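Zikthorpe Robotics Club: Questions We Get Asked a Lot
Last updated May 10, 2020

Who can join?
Any student in grades nine through twelve, and we really do mean any. Plenty of our members had never held a screwdriver before their first meeting, and they did just fine. New members start in September, but if you find us halfway through the year, come on in anyway and we'll find you a seat.

Do I need to know how to code?
No. You'll pick it up as you go, mostly by changing one number in somebody else's program and seeing what the arm does (which is how a good many of us learned, come to think of it). If you already code, wonderful - you'll be asked for help a lot.

What is the club working on this year?
Our big project is called Kallis, and it's all about getting two arms to set and clear a table together. We picked forks and spoons on purpose. They're thin, they're shiny, they lie flat on the cloth, and a gripper has to come in at a decent angle or it just pushes them along.

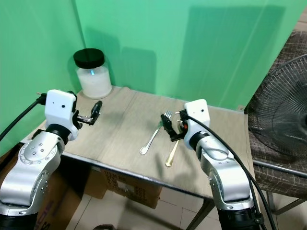
We work on one small piece at a time. A team might spend a whole month on nothing but picking up a fork by the handle, and then another month on keeping the two arms out of each other's way. It's slow going, and we love it more than we can explain to our families.

Is there a competition?
Yes! We enter the Inskip Challenge, in the household tasks division. Each team gets 3 tries at the task and the best one counts. We came in 11th last time and were thrilled, and there was cake.

What does it cost?
Dues are $20 a year, and if that's a stretch, please just tell us and we'll take care of it quietly. The club's own budget is 2,000 dollars, with 500 of that set aside for spare parts - gripper fingers and cables, mostly.

Can I drive the arms on my first day?
You can, with an older member beside you. Please tie back long hair, push up loose sleeves, and keep your hands off the table while the arms are powered.

Can parents come and watch?
We'd be delighted. Our open evening, which we call Jultell Night, is the best time to see everything running and ask as many questions as you like.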